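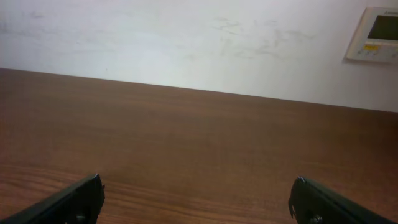
Can a robot fold your laundry?

I asked myself that all the way to the open day at Reinholz in December. Pichit Yimyam let us stand right behind the tape and showed us how a robot hand works. It's called a gripper, and it has two black fingers. Spread them wide and they're ready to grab! 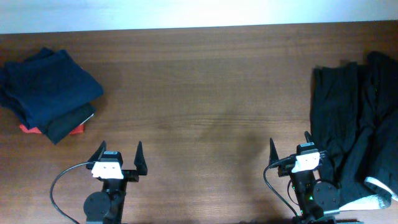 Two grippers, a folded stack on the left and a black pile still to do.

Cloth is really tricky for a robot. A cup keeps its shape, but a shirt flops and bunches up (just like mine do on my bedroom floor).

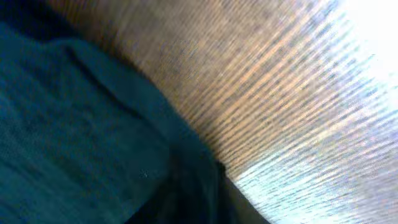
Photo: Reinholz open day

Get up close and you'll find a fold makes a little hill in the fabric. Your fingers can feel where it starts. A robot may have to work that out from pictures. 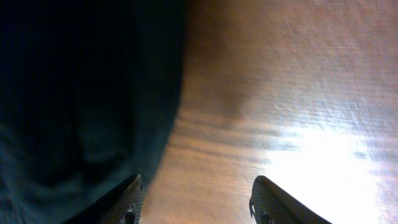 Fingers open, right by the edge of the cloth.

Try it at home: fold a T-shirt using only a thumb and one finger on each hand. I needed six tries!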